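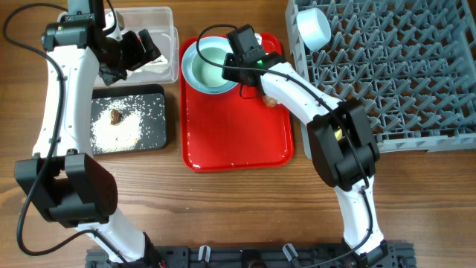 Tyyne Saarinen wrote that the old list put trays and bowls on one line, so a chipped bowl on a sound tray came through as a pass, and could the two be marked separately this time?

They are separate now, under items 3 and 4. The remaining numbering follows the order in which the table is normally worked, from the surface outwards to the dish rack.

Serving table and tableware check
Site: Plemness, Raltbridge
Checked by: Ilari Manninen
Date: 20th August
Marks used: P (pass), A (action needed), N (not checked)

1. Tabletop
Surface sound, no splinters or raised grain at the front edge. Finish intact where trays are slid.
Mark: P
Comment: Wood. Wipe along the grain with a damp cloth and dry at once. Do not use the abrasive pads kept for pans. The finish was last renewed in December and is due again next year.

2. Stability
Table does not rock when pressed at each corner. Fixings tight.
Mark: P
Comment: One corner needed a quarter turn on the foot. Check again at the next visit.

3. Serving trays
Rim continuous, no cracks, base flat. Handle cutouts free of sharp edges. No loose food left on the surface between servings.
Mark: A
Comment: Red tray has specks on it. Clear and wipe before bowls are set down, as grains under a bowl foot allow it to slide. Cracks usually start at the corners of the handle cutouts, so run a thumb round the inside of each one.

4. Bowls
No chips or crazing at the rim. Inside smooth. Bowl sits level on the tray.
Mark: P
Comment: Light blue set. Fill to no more than 2 cm below the rim if the bowl is to be carried. Bowls placed close to a tray corner are to be moved in towards the middle before the tray is lifted.

5. Spoons
No rough edges or bite marks. Handle not bent or whitened at the neck.
Mark: P
Comment: White plastic. A line of paler material across the neck is the first sign of failure and the spoon should be thrown away. Replacements are ordered from Dobson in packs of 13. Do not mix old and new packs in the same drawer.

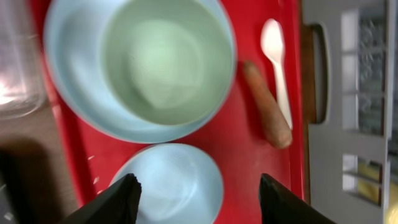 Spoons set out on a tray are to lie clear of any food, with the handle free to be picked up. Where food has been resting against the handle, change the spoon. The same applies to serving pieces laid out ahead of a meal.

6. Dry goods in clear containers
Contents identifiable, container labelled on the side facing the user, walls free of cracks.
Mark: N
Comment: Labels not checked at this visit. Use the printed labels, not tape. Carry forward.

7. Cooked rice and small food pieces
Held on a separate tray. Time of setting out written down. Discarded after 4 hours at the latest.
Mark: A
Comment: No time written on the sheet. Rice and any other piece of food resting on it are treated as one item and thrown out together. The dark grey tray is for this use only and is washed apart from the red ones.

8. Dish rack
Pegs straight, no residue at their base. Rack stands on a level surface. Cups placed with the opening down.
Mark: A
Comment: White cup on its side on the rack. Turn it over. A cup left like this holds water along the lower wall.

9. Cloths
Changed daily. Colour code followed.
Mark: P
Comment: Spare cloths are in the Tronovwood cupboard, lower shelf.

Actions carried forward
Item 3: wipe tray before each use. Immediate.
Item 6: check labels. Next visit.
Item 7: start time sheet, keep it by the table. Immediate.
Item 8: turn cup, check the remaining cups on the rack. Immediate.

Added after circulation

Tyyne Saarinen: For item 7, does the time run from cooking or from setting out?

Ilari Manninen: From setting out, provided the rice came straight from the pan. If it was chilled first, write both times.

Tyyne Saarinen: Noted. Item 5 should also say where the discarded spoons are recorded. I have been using the back of the sheet.

Ilari Manninen: Back of the sheet is fine. I will add a line for it in the next issue.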